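Firnemik Bench Safety Kit: a stack of good rules, and some I'd send back

Two stars for the paper, four for the contents of the tin. I'll explain the split further down.

I run a small teaching workshop where people learn to put arms to work on light handling jobs: food, parcels, bottles, that sort of thing. We get sent a lot of safety material. Most of it is a ring binder written by someone who has only ever met a robot behind a fence. The Firnemik kit is sold for the other kind of set-up, the arm on a table in an ordinary room, and Kamran Heydari, who teaches the evening group, had been on at me to try it. So we bought one with our own money and worked to it for 18 sessions.

What you get

A tin with cable clips, floor tape, hook-and-loop straps and a folding reach gauge. A wall card. A rule book of 144 pages, spiral bound, with a plastic cover that goes cloudy when you wipe it. A pad of start-of-day sheets. There is also a login for the Drarkuvo training site, which I used once. It asked me to confirm I had read the rule book before it would let me read the rule book.

The rules themselves

The book is sorted into 15 chapters and the wall card boils them down to one line each. I like the card. It's printed large enough to read from the far side of a bench, and it tells you what to do before it tells you why.

The chapter on reach is the best thing in the kit. You move the arm, slowly, to the furthest points it will need in the task, put the gauge down, and tape the floor outside that. Then you do it again with the longest object you mean to pick up in the gripper. Plenty of people skip the second part, and a cucumber held by one end adds a surprising amount of arm.

The chapter on speed I don't trust. It gives a single "safe teaching speed" and says it suits all light arms. How can it? A bare two-finger gripper and one with a heavy bracket and a camera bolted on are different things to be hit by. The book mentions this in a footnote and then carries on with its one number. If you are doing a proper risk assessment you will have to work out your own limits, and if you aren't doing one, a number in a box is the last thing you should be given.

Work surface

Chapter six, "The Table", is where the writers and I fall out. It wants the object board square to the table edge, fully supported, with nothing on it that isn't part of the task. It wants cables "dressed and retained" along their whole length. It wants the area behind the table cleared of packaging. All fair on paper. The book then treats every one of these as a stop condition, in the same red type it uses for a failed emergency stop.

I don't think that's sensible, and I think it does harm. Give people a red box for a crooked board and a red box for a dead stop button, and after a fortnight they read neither. A vegetable sorting job is a good test of it, as there is always something out of line.

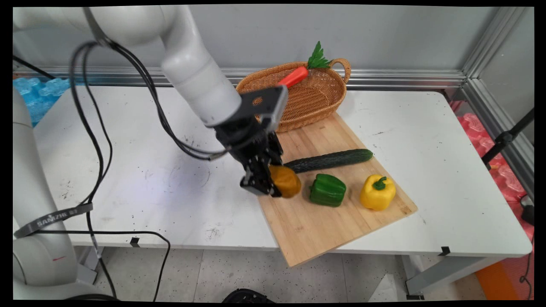
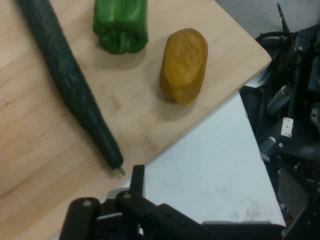
Vegetables on the board: the whole table with the arm gripping (first), and the wrist camera's view (second).

Go through the first of those with chapter six open and you would stop work over the board alone, as its near corner hangs past the front of the table. I would want that pushed back, yes. A corner over the edge is something to catch a hip on, and an arm pressing down near it could tip things. But it's a two-second job that belongs on a tidy-up list. The long cable dropping towards the floor at the front bothers me more, and there the book and I agree: route it away from where people stand. Foam packing behind and beside the table gets the full red treatment too. I'd move it, mostly to stop it drifting into the work area. I wouldn't send a class home.

What the book doesn't ask, and should, is what the wrist camera can see of the table edge. In the second picture the black fingers take up a good part of the bottom of the view, right where you would most like to see the board stop and the table begin. Anyone driving from that view alone is guessing at part of it. My own rule, and it goes up on our wall next to the Firnemik card, is that the person driving must also have a clear view of the whole bench, by eye or from a second fixed camera. There is no such line in the book. I looked twice, then wrote to them.

Their reply

Achilleas Koutsoukos at Firnemik answered the next day, which I'll give them credit for. He said camera placement was "a matter for the integrator". I am the integrator. So are most of the people who would buy a tin like this. He did say the red boxes were being looked at for the next printing.

The bits in the tin

Much better than the book. The straps hold a cable bundle against the arm without biting, and they come off without leaving glue behind. The clips are stiff and stay where you put them on a table edge up to a fair thickness; ours is near the limit. The tape is ordinary floor tape. It sticks, it scuffs, and it needed replacing by the door. The reach gauge feels cheap and has been dead straight throughout.

The start-of-day sheets are too long. Kamran cut ours down to one side and it now gets filled in, where the original was being ticked top to bottom without a glance. What we kept:

Stop button pressed and arm seen to stop, before anything else.
Gripper fasteners checked by hand with the power off.
Cables followed from base to wrist, full reach, no snags.
Table and board steady when leaned on.
Floor clear inside the tape.
Name of the person holding the stop, written down.

Compared with the others

We have used the Orngate pack, which is cheaper and has no gauge. Its rules are fewer and it grades them, stop, fix, or note, and that's what I would like to see Firnemik copy. Its clips were poor and we lost 2 in the first week. The Sangkhawat wall chart is free to download and covers food handling, where Firnemik has half a page on wiping things down and nothing on whether gripper pads are fit to touch food. If your peppers are going to be eaten afterwards, that matters, and you'll need to look elsewhere.

Would I buy it again

The tin, yes, if they sold it alone. They don't. For a new room with no rules at all, it's a decent start provided someone with experience goes through the book with a pencil first. For a room that already has its own habits, download the free chart, buy straps and tape, and borrow somebody's gauge.

Also, the tin lid is very tight. Use a spoon.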